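Startseite Inhalt Vorwort Kapitel 6 Kapitel 7 Kapitel 8 Glossar Register

Kapitel 7
Mehrfingerhände im Vergleich

Parveen Sial und Kenneth Mowat

In Kapitel 6 wurde der Parallelgreifer behandelt. Er hat einen Freiheitsgrad, seine Kraft lässt sich über den Motorstrom gut abschätzen, und für einen großen Teil der industriellen Aufgaben reicht er aus. Wer einen Karton von einem Band nimmt, braucht keine fünf Finger. Schwieriger wird es bei Gegenständen, die für die menschliche Hand gebaut sind: Henkeltassen, Drehknöpfe, Hebelarmaturen, Schubladengriffe. Dieses Kapitel untersucht, wie man Mehrfingerhände an solchen Gegenständen erprobt und wie man die Ergebnisse zweier Hände oder zweier Regler nebeneinanderstellt.

7.1 Was verglichen wird

Ein Vergleich ist nur so gut wie die Festlegung dessen, was gleich bleibt. Im Teststand Noltari, auf den wir uns in diesem Kapitel mehrfach beziehen, wurden zunächst zwei Regler an derselben Hand betrieben: ein reiner Positionsregler und ein Impedanzregler nach dem Ansatz von Abschnitt 5.3. Gegenstände, Ausgangslagen und Abbruchbedingungen blieben unverändert. Insgesamt liegen 1.676 Griffversuche vor. Davon wurden 207 vorzeitig abgebrochen, meist wegen Überschreitung der zulässigen Gelenkmomente. Abgebrochene Versuche gehören in die Auswertung. Lässt man sie weg, schneidet der Regler besser ab, der häufiger in die Abschaltung läuft.

Für jeden Versuch werden mindestens festgehalten:

- Gegenstand und Ausgangslage
- Regler und Parametersatz
- Zeit bis zum ersten Kontakt
- Zahl der beteiligten Finger
- Ergebnis nach der Skala in Tabelle 7.2

Die Skala hat bewusst mehr als zwei Stufen. Ein Griff, der hält, bei dem aber der Gegenstand um einige Grad verrutscht, ist für eine Tasse ohne Inhalt brauchbar und für eine gefüllte nicht.

7.2 Gegenstände mit und ohne feste Lagerung

Wir unterscheiden freie und gelagerte Gegenstände. Eine Tasse ist frei. Jede Kraft, die ein Finger einseitig aufbringt, verschiebt oder kippt sie, solange kein zweiter Kontakt dagegenhält. Bei der Übergabe von einer Hand an die andere kommt hinzu, dass beide Hände zeitweise denselben Körper führen. Die Lagefehler beider Arme addieren sich dann zu inneren Kräften im Gegenstand.

Eine Armatur ist dagegen fest mit der Wand verbunden. Sie weicht nicht aus, und der Hebel lässt nur die Bewegungen zu, die seine Lagerung erlaubt. Ein steifer Positionsregler, dessen Bahn um wenige Millimeter falsch liegt, drückt hier gegen das Metall, bis die Abschaltung greift. Gunnel Tangen hat für diesen Fall eine einfache Vorübung vorgeschlagen: Die Finger werden gekrümmt an das Rohr herangeführt und erst danach zum Hebel versetzt. Aus dem ersten Kontakt lässt sich der Lagefehler der Hand gegenüber der Wand bestimmen.

7.3 Kameras am Handgelenk

Eine Kamera am Handgelenk bewegt sich mit der Hand. Das Bild steht deshalb oft schräg oder auf dem Kopf, und die Richtung der Schwerkraft muss aus der Armstellung berechnet werden. Verdeckungen durch Finger und Manschette sind der Regelfall. Bei der Auswahl der Kamera zählt daher neben der Auflösung vor allem, welcher Teil der Fingerkuppen bei gekrümmter Hand noch sichtbar bleibt. Aufgabe 12 am Kapitelende greift diese Frage auf. 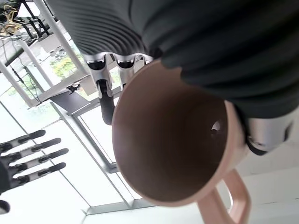
Abb. 7.1 und 7.2: Freier Gegenstand (Tasse) und gelagerter Gegenstand (Armatur), Ansichten der Handgelenkkamera.

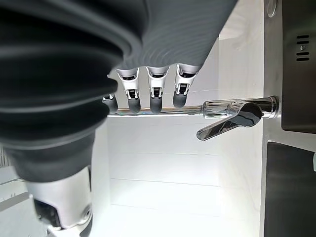 Seite zuletzt geändert: 24. April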